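Cluneo Workshop / Teaching gear / Gilbert hand-teach kit

Gilbert hand-teach kit
$2,217
In stock, ships from our shop
Updated Jan 6, 2026

Hi, Dorian Rolland here. I build these, I answer the email, and I wrote this page, so if something reads oddly you know who to yell at.

Gilbert is a small leader arm you hold in your hand while a bigger arm across the bench copies what you do. You squeeze the trigger, its gripper closes. You roll your wrist, its wrist rolls. Everything gets logged while you work (joint angles, gripper opening, camera views, the works) and at the end of the day you've got a folder full of demonstrations you can replay, trim, or train a policy on. I started making them because I was sick of teaching soft-goods tasks with a game controller. Have you ever tried to pick up one corner of a towel with two thumbsticks? I did it for most of a winter and I still hold my coffee funny.

What's in the box

One leader arm, assembled and calibrated
Trigger handle, medium (small and large are on the accessories page)
Bench clamp with rubber pads
Wrist camera bracket with the short cable
Foot pedal
Power supply and a long USB cable
A printed card with the pedal codes on it, which you will lose, so they're also farther down this page

The follower arm is not included. The wrist camera isn't either, just the bracket. People ask me that one constantly and I keep moving the sentence higher up the page.

How it feels

Light! That's what people say first when they try one at the bench. The joints are counterbalanced with springs at the shoulder and elbow, so when you let go it mostly stays put. It'll sag a little at full stretch, and there's a screw at the elbow you can turn to fix that for your own taste. Half a turn is plenty. I like mine a bit heavy because I get sloppy when there's no resistance, but Azra Todorova, who did a lot of the early testing, runs hers so loose it drifts if you sneeze, and her demonstrations are cleaner than mine, so what do I know.

There's no force feedback. I went back and forth on it for ages. With motors in every joint the arm got heavier and cost a good deal more, and for cloth I couldn't feel much through it anyway, since a washcloth weighs next to nothing. If you're doing pegs and holes or anything with a snap fit, you may miss it. If you're pulling laundry out of a bin, I don't think you will.

Two ways to teach

By remote, which is the usual way. You sit or stand where you can see the work, hold the leader, and the follower tracks it. You can watch the arm directly or watch the wrist view on a monitor. I'd start by looking straight at the arm and only switch to the monitor once you're comfortable. The wrist view swings with the hand, and the first few minutes of that can make you a bit queasy.

By hand, which means you put the follower in its free-drive mode, grab it, and push it through the motion yourself. Gilbert's pedal and logger work for this too. You won't be using the leader arm at all, so it's kind of a funny thing to put on a leader arm's page, but plenty of folks do a first pass this way to find out where the arm can reach and then do the real recording by remote. One thing to watch: your own hands end up in the camera view when you hand-guide. A policy trained on that has seen fingers that won't be there later. I'd keep those recordings in their own folder and not mix them.

Pedal codes

One tap: start recording
One tap again: stop and keep
Two taps: stop and throw away
Long press: freeze the follower where it is
Long press again: pick it back up (move the leader slowly until you hear the beep)

The freeze is the one I'd miss most. You can park the follower, put your own arm down, stretch, scratch your nose, and then carry on in the same recording. The logger marks the paused stretch so you can cut it out later.

Setting up

Clamp the leader to something that doesn't wobble. A kitchen table is fine for a demo but you'll see the wobble in the data. Plug in power first and USB second, and wait for the light at the base to go solid. Then run the matching step, where you hold the leader in the same pose as the follower and press the trigger. If the poses are too far apart the software refuses to connect and tells you which joint is the problem. Please don't go looking for the setting that turns this off. It exists, Danylo Demchenko found it, and he put a gripper through a lampshade.

Keep the speed cap low on day one. It's low out of the box and there's a slider. Have your follower's own emergency stop within reach of your free hand, tested, before you ever press the trigger. And keep everybody out of the follower's reach while it's live, yourself included. The leader is harmless. The thing copying it may not be.

Notes on teaching with fabric

I get so many questions on this that it's got its own section now.

Do short episodes. One item out of the bin, set down, done. Long heroic recordings where you empty the whole thing feel great while you're doing them and are a pain to use, because one fumble near the end spoils the lot.

Heap the stuff differently each time. If you fold everything neatly and drop it back in the same spot, your arm learns that spot and not much else. I just dump it and shove it around a bit between takes.

Go in with the fingers open and pointed where you mean to pinch, then stop for a beat before you close. That little pause helps when you're picking through recordings later, and I think it helps the training as well, though I've got no proper numbers on it.

Pick a ridge, a fold that's standing up. Flat cloth is miserable for a two-finger gripper. If nothing's standing up, nudge the pile until something is, and keep the nudge in the recording! You want the arm to learn that too.

Clear bins are harder than solid ones. The walls pick up whatever color is behind them and the rim can fade out in bright light. If you're just starting, use a solid bin, then bring in the clear one when the easy version works. Likewise white cloth on a plain bright table is friendlier than white on white.

Lift higher than you think you need to. A towel hangs down a lot farther than the gripper does, and it'll catch on the rim.

How many demonstrations? For one task with one bin I've had usable results from 100, and I'm a lot happier at 400. If your clutter changes a lot, plan on more. Tomos Harries swears he gets by on far fewer, and maybe he does, but he's very, very consistent with his hands and I'm not.

Works with

Any follower that takes joint targets over the network and has a driver in our list. The driver list lives on the download page, along with a template if you want to write your own. Corentin Perrin wrote the Biseck one over a long weekend with no help from me, so it can be done. The logger runs on Linux. There's a Windows version that I'd call okay for recording and not okay for live control, and I'd like to fix that by April.

It'll take up to 4 cameras at once if your computer can keep up. I'd use one on the wrist and one looking down at the table from the side, and only add more if you've got a reason.

What I'd change

The trigger spring is noisy. I've tried several and the quiet ones feel mushy. The USB socket faces the wrong way if you clamp it on the left edge of a bench (left-handers, write me before ordering and I'll build it flipped, no charge). The bracket screws are tiny and they roll, so I throw in spares.

If you've got the older Dumow handle, it bolts on with the adapter plate. The trigger travel is different, though, so redo the gripper calibration or your follower will never quite close.

Shipping and returns

It comes in a foam-lined box about the size of a microwave. Keep the box. Returns are fine within the first month so long as it still calibrates, and repairs are cheap because the parts are simple and I've got a drawer full of them. If a joint starts to feel gritty, send me a short video with the sound on before you take anything apart. I can usually tell which bearing it is by listening.

Orders and questions both go through the contact form. Tell me which follower arm you've got, what gripper's on it, and what you're hoping to teach it. A picture from your wrist camera with the arm sitting ready over the work helps me a lot too, and I'll write back with the bracket angle and a starting speed I'd try. 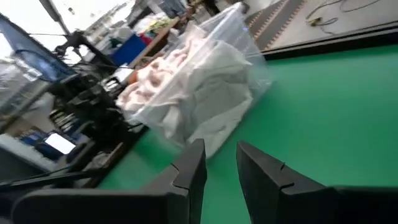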